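Coreo Adult Baseball League
Minutes of the winter meeting, 12 December 2012

Called to order ten minutes after the advertised time, a league record for promptness. Othmane Zaki in the chair. All four clubs represented: Coreo, Kamau, Kabbaj and Brorneo. Brorneo's delegate asked that it be noted they arrived first. It is noted.

1. July minutes
Approved, with one correction. The Kamau shortstop was ejected for what he said to the umpire, and the July minutes had him ejected for what he said to his own third baseman. Kamau thanked the chair and said both were true.

2. Money
Balance on hand is $3731. The winter field deposit will take 700 of that, and new baseballs another 400. Kabbaj asked why we need new baseballs when there was a full bucket in September. The bucket was produced. The motion to buy baseballs passed without further discussion.

Dues stay where they are. Two clubs still owe for last season and have promised to pay by opening day, though neither would say which opening day.
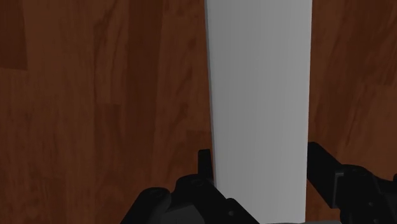
Kamau wanted to know whether a club that hasn't paid gets a vote on how the money is spent, and if so, whether Kamau could stop paying too. The chair ruled that it does get a vote this year and that the question would be taken up in the spring. Kamau asked for the word "ducked" to appear in the minutes.

3. Mercy rule
Coreo moved that games end when a team leads by 10 runs after seven innings. Brorneo, on the wrong end of most of the games in question, spoke against it at length. They feel that a big comeback is always possible. They were asked to name one and offered a game against Kabbaj that they lost by three. Motion carried, three to one.

4. Home plate at the lower field
The plate has been working its way toward first base all summer and pitchers have begun to treat this as a personal matter. Agreed to dig it out and reset it before practice starts, with a string line from second base this time. Kabbaj will bring shovels. Coreo will bring opinions.

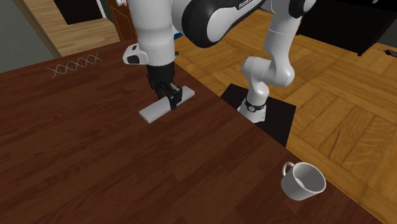 The pitching rubber is in the same condition and goes on the same work day. Zaki wants it set square to the plate and pinned down before anyone fills in around it. A long white slab lying on a diagonal, like the one on the wooden table, is fine for a table, but on a mound it gives you a left-hander who walks nine. Kamau pointed out that their left-hander walks nine regardless. Work day to be set once the ground softens.

5. Other business
Lost and found still holds one catcher's mitt, left-handed. No club will admit to it.

Brorneo asked again about new uniforms. Tabled again.

Adjourned. The next meeting will be in the spring, at the same place, with the heat on if the chair can find the switch.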